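Thread count, again

My sister-in-law has talked me into looking at sheets, and I have questions. The set she likes says 1000 on the package. The one next to it, from Clema, says 422, a number so oddly exact that I almost trust it.

As far as I can tell, a single yarn twisted from several thin strands can be counted once or counted several times, depending on who is doing the selling. So a big number may mean finer cloth, or it may mean somebody got creative with the math. The store clerk told me higher is "more breathable." Packing more thread into the same square inch makes it breathe better? I asked how that works and he went to check on something in the back.

Catrin Howells swears by her expensive set. She also bought it the same week as a new mattress, so I'm not sure what she's swearing by.

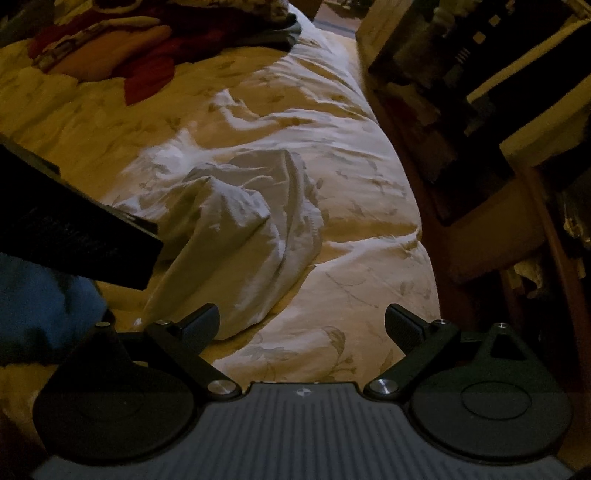

Urkstead, 11/04/2023

I did buy a set in the end, the $40 one with no number on it. Ask me in October whether it pilled. The last pair did, and those were supposed to be hotel quality, whatever hotel that was.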